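4.3 Receiving and storing oral cholera vaccine at a district post

This section is for the person who holds the store key at a Sarnthorpe district post. Read section 4.2 (transport from the regional depot) first. If your post has no mains power, go to section 4.6 instead.

Before the delivery

1. Check that the refrigerator has run for 24 hours without interruption. Write the start time on the log sheet on the wall.

2. Read the thermometer in the morning and in the evening. Both readings must be between 2 °C and 8 °C. If one of them is outside, do not accept the delivery and call the depot.

3. Take out all food, drinks and private medicines. It is not allowed to put them back later, also not for one night.

4. Place the Umeo logger on the middle shelf. The small light must blink green. A logger that blinks red has a weak battery and its record cannot be used.

Note: The Umeo logger keeps 400 readings. After this it writes over the oldest ones, so please copy the data before you go on leave.

On arrival

5. Compare the lot number on each carton with the delivery note, form 602. Do this in the shade and with the carrier lid closed between cartons.

6. Look at the vial monitor on one vial from each carton. When the inner square is as dark as the outer ring, or darker, put the whole carton aside and mark it DO NOT USE.

7. Move the good cartons to the refrigerator. Leave a space of two fingers between the cartons and the back wall - the vaccine there can freeze.

Caution: Frozen vaccine does not become good again after thawing. Never put the vials directly on ice packs.

8. Place the lots with the earliest expiry date in front. 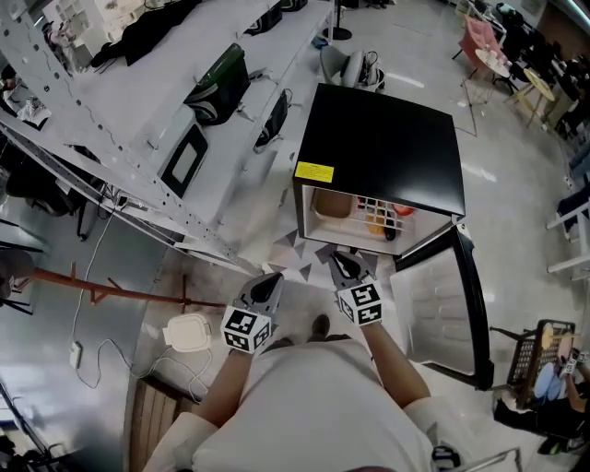
9. Close the door and wait one hour before you read the temperature. A reading taken sooner is often too high and leads to false alarms.

10. Sign form 602 and give the yellow copy to the driver. The white copy stays in the post.

If the power fails

Keep the door closed and write down the time. When the temperature goes over 8 °C, move the vials to the Aebischer cold box with conditioned ice packs (see 4.5), and inform Beat Gisler or Yevdokiia Tkachuk at the depot. Do not throw anything away before they have answered. Vials which were warm for a short time can sometimes still be used, but this decision is made at the depot only.

Text of this section revised July 17, 2026. It replaces the loose sheet sent out in June.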